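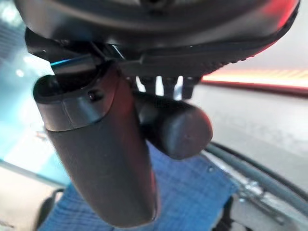
手首カメラからの一枚。青い布の上にある二本の指。

# 実演データは本数で数えるべきではない

模倣学習のデータ収集に関する報告書は、たいてい最初の表に実演の本数を載せる。私たちの報告書もそうだった。12月に終えた布操作の収集では、採用した実演が1,890本で、その数字が表紙の次のページに太字で置かれた。読んだ人の質問はほぼすべて本数に集中した。もっと増やせないのか、あと何か月で倍になるのか、という質問である。

本稿の主張は単純で、本数を収集計画の主目標に据えるのをやめるべきだ、というものである。本数は費用の指標としては使える。操作者の拘束時間と機材の占有時間は本数におおむね比例するからだ。しかし、学習系に何を見せたかの指標としてはほとんど役に立たない。

## 同じ実演は何本あっても一本に近い

布は剛体と違い、初期状態を少数のパラメータで書けない。折れ目の位置、端の重なり、しわの向き、台に対する角度がそれぞれ変わる。ところが操作者は、指示がなければ布をほぼ同じ形に戻してから次の実演を始める。急いでいるときほどそうなる。

Trundholmと呼んでいる収集手順の初版では、初期配置を操作者の裁量に任せていた。布の角の位置を後から集計したところ、分布は狭い範囲に集中していた。そこで初期配置を121通りの配置票に書き出し、一枚ずつ引いて再現する方式に改めた。一本あたりの準備時間は伸び、一日の本数は目に見えて減った。進捗会議では生産性の低下として扱われたが、私はこの見方に同意しない。減ったのは重複である。

配置票にも欠点はある。票を作った人間の想像力が上限になる。丸まって自重で崩れた布や、端が裏返ったまま台に貼りついた布は、初めのうち票に含まれていなかった。現在は、収集中に偶然生じた配置を票に追記する欄を設けている。

## 失敗を捨てる規則は誰が書いたか

多くの収集現場では、失敗した実演は記録直後に削除される。指が布をつかみ損ねた、二枚重ねでつかんだ、途中で落とした、といったものである。成功例だけを模倣させるのだから当然だという説明がつく。

この説明は半分しか正しくない。つかみ損ねてからつかみ直すまでの区間は、実行時に方策が最も必要とする区間である。方策は必ず誤差を出し、誤差のあとには学習データにない状態が来る。回復動作を含む実演を失敗として削除すれば、その状態の手本は一つも残らない。

私たちの旧規則では、最初の把持で布が上がらなければ無効だった。この一行を書いたのは私である。理由は検品を速くするためで、学習の観点からの根拠はなかった。再検討のために無効分から100本を抜き出して見直すと、そのうち80本は操作者が自力で立て直し、最後まで終えていた。規則を書き換え、無効とするのは機材の異常と記録の欠損だけにした。

もちろん、回復を含む実演を無差別に混ぜると、つかみ損ね自体を模倣する危険がある。そのため、最初の接触、離脱、再接近の時刻に印をつけ、損失の重みを区間ごとに変えられるようにしている。注釈の手間は増える。手間が増えるという反論は正当であり、予算に計上すべきものとして受け止めている。

## 手首カメラの視野

手首に載せたカメラの映像では、指と手首の筐体が画面のかなりの部分を占める。布を上から押さえる姿勢では、肝心の接触点が指の陰に入りやすい。外部カメラを足せばよいという意見が多いが、接触の直前と直後に限れば、外部カメラの分解能では端の浮きが判別できないことがある。

ここで問題になるのは、操作者が何を見て操作しているかである。操作者が台の横に立ち、肉眼で布を見ながら動かした実演には、手首カメラに写っていない情報に基づく判断が混ざる。学習系から見れば、理由のない動作である。操作画面を学習系の入力と同じ映像に限れば、この不一致は小さくなる。操作は遅くなり、動作もぎこちなくなる。それでも私は後者を採る。見えないものに反応した滑らかな動作は、手本として質が低い。

背景も同様に軽視されている。ケーブルの通り方、照明の色、反射するものの有無は、本来は課題と無関係である。無関係であることを学習系に伝える手段は、それらを課題の変化と独立に動かすことしかない。整頓された台で全数を収集し、後から画像処理で背景を変えるやり方は補助にはなるが、反射や影の変化までは十分に再現しない。SinoraとKateneの二つの収集室で照明をあえて統一していないのは、このためである。

## 操作者の扱い

検品を担当するDanai Margaritisは、以前から操作者ごとの癖を別の列に記録するよう求めていた。当初、私は人事評価に転用されるおそれがあるとして反対した。今は意見を変えている。布の手前の角からつかむ人と奥の角からつかむ人の実演を区別なしに平均すれば、中央をつかむという、どちらも行っていない動作が出かねない。分布を多峰のまま扱える手法を使うにしても、どの峰が人に由来し、どの峰が布の状態に由来するかは知っておきたい。

ただし、列を増やすなら用途の制限を先に文書にする必要がある。操作者を匿名の記号で扱い、対応表を収集側の管理者に渡さないことを条件とした。出来高で報酬を払う契約も避けるべきである。本数に報酬をつければ、操作者は最も速く終わる配置と手順に寄っていく。これは操作者の怠慢ではなく、契約の設計どおりの結果だ。

## 代わりに何を報告するか

次期のSeko計画では、表紙の次のページに本数を載せないよう提案している。載せるのは、配置票ごとの採用数、回復区間を含む実演の割合、操作者と照明の組み合わせのうち空欄になっている箇所である。本数は費用の節に移す。

この提案には、比較ができなくなるという批判が来ている。他の計画と並べるとき、共通の数字は本数しかない、というものだ。しかし、課題も初期配置も無効の基準も違う収集を本数で並べても、比較したことにはならない。共通の数字がどうしても必要なら、無効の基準を全文添付したうえで本数を書けばよい。旧規則の全文は三行で、添付する紙面は十分にあった。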